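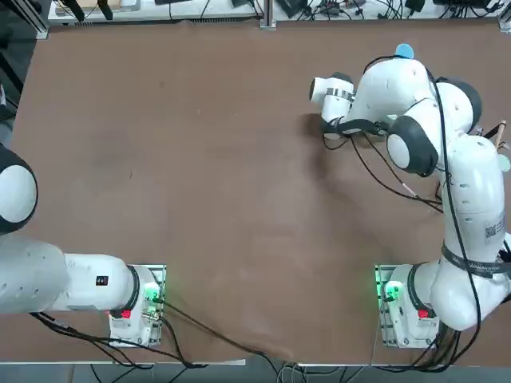

Two-arm bench cell: cable routing, and is a 200 cycle re-home worth the bother?

Prindgate Forum > Cell Setup and Upkeep

torque_miser
Jun 19, 2021
We took over this bench from the Rullness site in April. Two arms on the near edge, brown top, green lights on both bases. The handover notes say to re-home both arms every 200 cycles and re-dress the cables every 300. I don't believe either number. Nothing in the notes says where they came from, and the right arm has cable hanging off it in loops no matter what anybody does. Has anyone run this layout and kept real records?

fennelbolt
The 200 came from a vendor slide, I'd bet money on it. We re-home when the arm misses and leave it alone otherwise. Two benches at Nkuna run like that.

slackline_ok
Disagree. If you wait for a miss you get a bad grip first and a broken cup second. What's the job, anyway? "Bench cell" could be anything.

torque_miser
Cups and a dish rack. Right arm does the handling on this one.
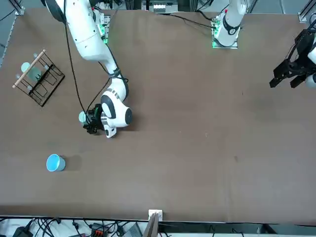

3 posts below, 1 min read

slackline_ok
Okay, so look at where the cable goes on that right arm. It loops down beside the arm and gets bundled with the rest right at the wrist. That's your weak spot. Every wrist turn works the same few inches of cable. I would forget the homing schedule and put a proper strain relief there, then leave enough slack for the full turn.

fennelbolt
Or tie it tight and be done. Slack catches on things. You've got a wire rack within reach of that arm, and a loop will find it sooner or later.

slackline_ok
Tight is how you pull a connector. We lost 2 that way at Zekbridge before anyone would listen. Anchor it on the forearm, keep the loop short, and run the wrist by hand through its whole range before you power anything. 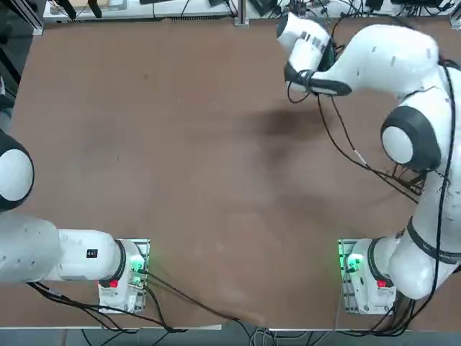

Last edited by torque_miser: Jun 19, 2021, 4:12 PM

torque_miser
Cleared the top for the cable check. The strands I'm complaining about are the ones between the forearm and the table on the right. The bundle from the left base goes across the bottom and over the near edge, and I'm less worried about that one, though I'd like it off the work surface.

fennelbolt
I'd worry about the floor before any of it. That tangle under the near edge is where somebody's foot goes. Get it in a tray.

slackline_ok
Fine, agreed on the tray. Label both ends first or you'll be tracing cable all afternoon.

torque_miser
Tray is cheap, so yes. Still not sold on homing by cycle count. I'm going to log the offset after every 5 runs on the right arm and see if it drifts at all. If it stays flat past 300 I'm crossing that line out of the notes.

slackline_ok
Log the left one too. If you only measure the busy arm you have nothing to compare it with.

fennelbolt
And post the numbers even if they make you look wrong.

torque_miser
Will do. Both arms, same sheet.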